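Selling your old paperbacks: the questions we keep getting
3/3/26
4 comments | 10 shares

Is it worth selling used paperbacks at all?

For most people, no. If you have three shelves of thrillers from the last decade, you own something that thousands of other households are also trying to get rid of. We would start by asking which of them you could sell to a friend. If the answer is none, a stranger is unlikely to pay more.

The Trinditz app says my box is worth 70 pounds. Is it?

It says that before anyone has opened the box. The figure on the screen assumes every book is in the condition you claimed, and the checker's idea of "good" is rarely the same as yours. Ours was marked down for a creased spine and a name written inside the cover. Treat the first offer as the most you could get and expect less.

Do they pay postage?

Trinditz does above a minimum order, which has gone up twice since we first wrote this page. Paddale says postage is free, then takes a handling fee out of your payment. Call that what you like.

What happens to rejected books?

Read the terms. Some buyers will send them back if you pay. Others keep them, and we have never had a straight answer about where they go after that. "Responsibly recycled" could mean almost anything.

Are first editions worth more?

Sometimes, but a first printing of a paperback that sold by the lorryload is still a common book. Be wary of anybody quoting the highest asking price they found online. Asking prices are wishes. Look for what copies sold for, and look at more than one.

Does a good cover help?

A bit, if you sell directly to readers. Fantasy and adventure buyers do seem to shop by cover, and a dramatic one will get more people to open your listing. Whether they then buy is another matter.

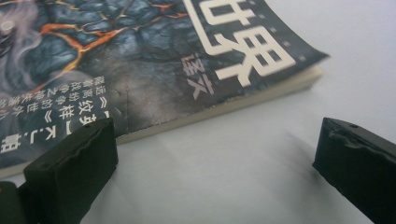
Jérémie Lecomte wrote in to say that we are too gloomy about all this, and that he sold a run of old fantasy paperbacks in November simply by listing them as a set. Fair enough. We'd want to know how long he spent on it and what the parcel cost to send, but sets do go faster than single books.

What about the second-hand shops in Farnley?

Hennessy Books still buys over the counter, mostly for credit. Credit is fine if you were going to spend it there anyway. Ring before you carry anything in, and don't expect them to take the whole bag.

Should I just give them away?

Probably, if you value your evenings. Charity shops are fussier than they used to be, so ask first, and leave out anything damp or falling apart. They have to pay to get rid of it.

Share this page (10)
Comments (4)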